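17 Aug 2023

Spent most of the day on the typography for the Nalora annual report. The client sent the text last night, and it's longer than what we agreed on. The plan was for 20 pages with wide margins and one big chart per spread. With this much text I either shrink the type or lose the margins, and I don't want to do either one.

I tried the body text in Tostwood first. It looks good large but the lowercase gets muddy when it's small, and the numerals don't line up in columns, so the tables were a mess. Switched to Auer before lunch. Auer is a duller face but it has proper tabular figures, and the bold is different enough from the regular that I can use it for row labels without adding a second color. I kept Tostwood for the chapter openings.
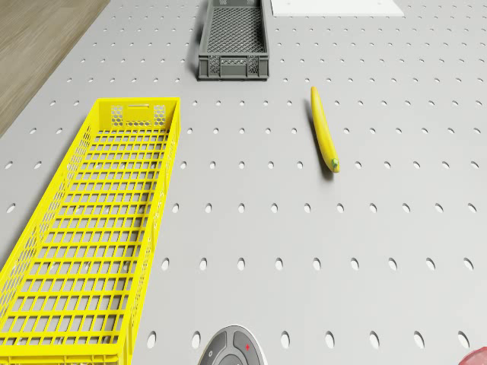
Can one typeface carry both the text and the tables? Auer can, as long as the tables stay a size smaller than the body and get a little more space between the lines.

After lunch I went through the charts. There was a pie chart with far too many slices, most of them thin slivers, and the labels ran into each other. I redrew it as plain horizontal bars, longest at the top. It takes up more height but you can read it without a legend. The line chart on revenue had an axis that didn't start at zero, which made a small change look like a cliff. I left that one as it was and put a note in the margin asking if they meant to do it. It's their report. If they say yes I'll at least mark the axis clearly.

The color is still not settled. Nalora's brand green is fine on a screen and goes flat on uncoated paper. I had the printer run a proof on the Plemwood stock last week and the green came back looking like pond water. The dark blue held up. So I've moved the blue to the charts and kept the green for the cover and the page numbers, where it doesn't have to do much work. In grayscale the two are nearly the same value, so I won't put them next to each other in a chart anyway.
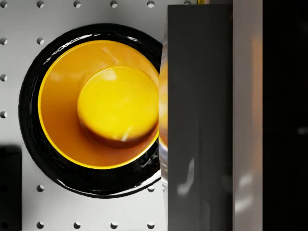

What happens to the green if they insist on using it everywhere? It gets mixed as a spot ink, and the print quote goes up.

I wrote that in the email too, in more words. Then I cut the email in half and sent it.

Spent a long hour on the grid. I'd set it up with 2 columns and it kept fighting me on the pages with footnotes. One footnote runs to 187 words, I checked, and it can't be shortened because the lawyers wrote it. In the end I made a narrow side column and ran all the notes down it in small type next to the text they belong to. That got me back some 100 lines at the bottoms of pages across the whole report, so the margins are safe for now. It also means captions can sit in the same side column, and the pages look calmer.

I should have started with that layout. I did the same thing on the museum guide last year - fought the columns for days and then changed the grid - and apparently I learned nothing from it.
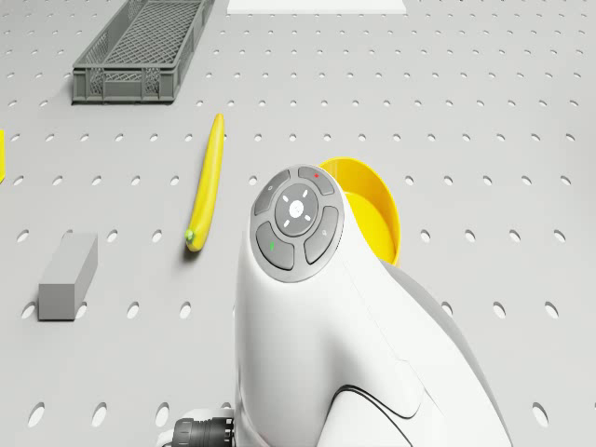 When does the grid have to be locked? Before the charts are final, by the first week of September at the latest, so the printer keeps our slot.

Small things done: fixed the hyphenation in the opening letter, replaced the straight quotes, renamed the layers in the chart files so that I can find anything. The bar chart still needs its source line. The cover has two versions and I like the one without the photo, but I'm going to send both.

Not done: the map. I keep putting it off. They want every office on it and half of them are in the same corner, so the dots pile up on top of each other. An inset might do it, or a plain list with no map. I'll sketch the inset first thing tomorrow and see how it looks at actual size.

Stopped at six. Eyes tired. Leftover soup for dinner.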